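The Trollside Household Page
Keeping the pantry and the workbench going when imports get dearer 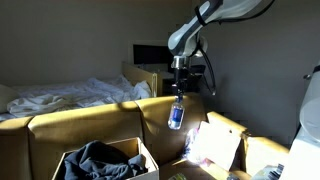 No. 212, page 46

March 19, 2018

If you have been pushing a cart around lately you will have noticed that the things that come to us by ship are creeping up again. Coffee is up, olive oil is up, and the box of wood screws I bought at Sadcombe Hardware cost more than the same box did last fall. I can't do a thing about duties or exchange rates, and I suspect you can't either, but there is plenty to be done in the cupboard at home.

Start with the labels. Go through the pantry and put a pencil tick on everything that was grown or packed overseas. It took me most of an afternoon (I stopped to read the back of the mustard) and I was surprised at the rice and the canned tomatoes, which I had always taken for local.

Coffee. Buy whole beans when the price dips and keep them in a tight tin in a dark cupboard, well away from the stove. I weigh out 300 grams at a time into a smaller jar for everyday use and leave the big tin shut. Our Zikis beans keep their smell much longer that way.

Olive oil. Save it for salads and for finishing a soup, and do your frying in whatever oil is pressed closer to home. A big can is usually cheaper by the ounce, but check the shelf tag, as it isn't always. Pour a little into a dark bottle for the counter and wipe the neck of the can before you put the lid back on, or you'll have a sticky shelf by April.

Spices. Whole ones every time, if you have a grinder! Peppercorns, cumin and nutmeg hold up far better than powder, so less gets thrown out. The Xaba pepper I like is sold in 200-gram bags, and I split one with my sister.

Screws, hinges and such. Before you buy a new box, empty the old coffee cans onto a tray and sort what you have. Straighten what can be straightened. A drop of light oil on a rag, rubbed over the loose steel pieces, keeps the rust off for a good long while - just wipe it off again before you paint anything.

Ordering from abroad. A bargain on the screen can stop being one by the time it reaches your porch. Add up the item, the shipping, any duty and the carrier's handling fee, and write the total down before you press the button. Look up who pays if you have to send it back, too. I once returned a pair of kitchen scales and the postage came to more than the scales.

And please don't hoard. Flour gets weevils, nuts turn, and a closet full of oil is money sitting in the dark. One spare of each thing you use every week has been enough in our house, with a second of coffee in winter.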